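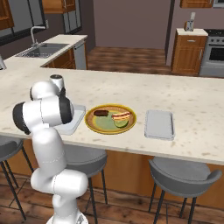 Figure 1. The simulated kitchen at the island counter, with the arm over the cutting board side and the plate and gray tray to its right.

Lekdale: simulated kitchen episodes for studying how an arm recovers from a bad grasp

Hello, and thank you for stopping by! This is the data card for Lekdale, a set of simulated kitchen episodes we put together while working on regrasping. It was last revised on 28 May 2019. If you only want to load the files, you can skip down to "What is in each episode", but we would love it if you read the part on known problems first, as it may save you an afternoon.

Why we made it

Most of the demonstration data we had on hand showed an arm doing everything right. The policies we trained on it were lovely to watch until the fingers closed a little off center, and then they would carry on to the tray holding nothing at all. Rosemarie Nolte suggested that we push the gripper off target on purpose, by a small random amount, and have the operator fix it from there. That is the whole method, really. We call the push a nudge, and you will see that word all over the metadata.

The task

One food item has to go from the plate to the tray. The items are small and differ a good deal in shape (a hot dog in its bun and a slice of cucumber ask very different things of a gripper), and the plate rim gets in the way of low approaches, which we like. The island, the cabinets and the stools stay put in all episodes. Items are shuffled on the plate, and the tray can slide along the counter between episodes, though never within one.

What is in each episode

There are 3,000 episodes. In 248 of them the operator gave up after a nudge and the item never reached the tray. We kept these and marked them with outcome = abandoned, so please filter them out if you are doing plain imitation. Every episode has rendered color frames, depth, joint positions, the gripper opening, object poses, and a nudge record with its time step and direction. Control runs at 20 steps per second, and the frames are saved at the same rate, so nothing needs to be lined up by hand.

Lorena Rivadeneira and Wilfredo Ignacio drove the arm for all of the demonstrations. The operator field tells you which of them it was. Their styles are quite different, and Wilfredo tends to back straight up before trying again, while Lorena slides sideways and rotates the wrist.

What we found

We trained the same network twice, once with the nudged episodes and once with the same amount of clean data. On the held-out layouts, the nudged version tried again after a missed grasp far more often, and it finished more of the hot dog episodes. On the cucumber slice we saw no difference we would be willing to defend. We have not tried any of this on a real arm, so please don't read it as a claim about one.

Known problems

Contact with thin items is not great. The cucumber slice sometimes sinks slightly into the plate, and in 18 episodes it pops out sideways when the fingers close. Those are listed in bad_contact.txt. The lighting never changes, so a policy trained on the images alone will probably lean on that more than you would like. Depth along the plate rim is noisy at the lowest setting.

The train and test split is by layout, and we ask that you keep it that way when you report numbers. A random split puts near copies of the same plate on both sides and makes everything look wonderful.

Thanks and contact

Csenge Kerekes wrote the loader and answers most of the mail about it. Þórey Thoroddsen looks after the scene files, and is the person to ask if you want to add items of your own. We plan to add a second counter layout in September.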